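What do gears do?

A gear is a wheel with teeth around its edge. The teeth of one gear fit into the gaps of the next, so when the first one turns, the second has to turn as well. Two gears side by side always turn in opposite directions.

Why not just use plain wheels?

Plain wheels can slip. Teeth can't slide past each other, so the push from one gear goes straight into the next.

Fast or strong?

Count the teeth and you can work out what a pair of gears will do. Say a small gear has ten teeth and a big one has 40. The small gear must turn four times to take the big one round once. The big gear turns slowly, but with more turning force. Swap them over, so the big gear drives the small one, and you get speed instead – with less force.

You can feel this on a bicycle. An easy gear helps you up a hill, but your legs go round a lot for each bit of road.

Kinds of gear

A spur gear is the simplest kind. Its teeth are straight. Bevel gears are shaped like cones with the tops cut off, and they can send the turning round a corner. Hand whisks often have them. A worm gear looks like a screw and slows things down a great deal.

Gears in old mills

The watermill at Trisamora had wooden teeth on its largest wheel, 200 of them, made of apple wood. If something jammed, a tooth broke and the miller knocked in a new one. Metal teeth last longer, but they need oil or grease to stop them wearing away.

Try it

Find a hand whisk. Turn the handle once, slowly, and count how many times the beaters go round.

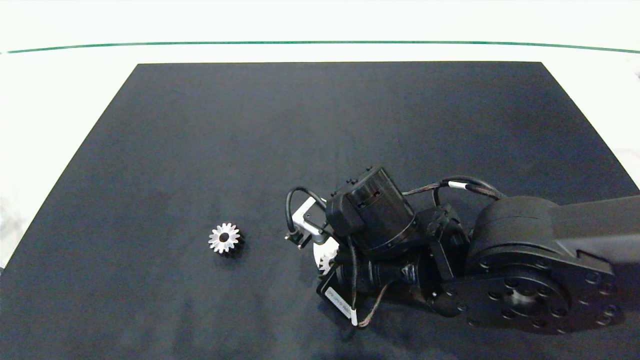 Comment from Natiteo: we tried the whisk at home and got five turns of the beaters for one turn of the handle. My gran's older one only gives four.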